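4.2 Surface tone and the urge to tidy

Few people will admit to judging a desk by its color, and our participants were no exception. Asked outright, 33 of the 36 office workers in the Feden sample said that the shade of a work surface had no effect on how they kept it. Their desks took a different view. Those assigned a pale top cleared it before lunch and again before going home, while those assigned a brown one let papers settle in like sediment.

The gap held after we controlled for job type and desk size, though it shrank among the 16 participants who had worked at Sorolska for more than a decade and whose habits were, by then, beyond the reach of furniture. We used plain, matte colors throughout, following Alvarado, where glossy tops had drawn more complaints about glare than usable answers.
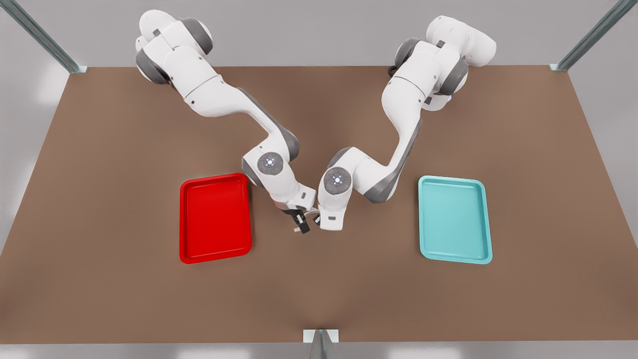 Figure 3. Rendered view of a matte brown tabletop with two trays. Shading is darker toward the center.

Uneven shading may explain part of the effect. A coffee ring on a pale top announces itself at once; on a brown one it can pass for a shadow, and several participants seemed content to let it. Scores on the Vostix clutter scale, which runs from 0 to 80, rose fastest in the brown group during September – the month when the office also changed its filing system, so we would not lean on this too hard.

Trays did little to help. Participants in both groups filled them promptly and then began a second pile next to them.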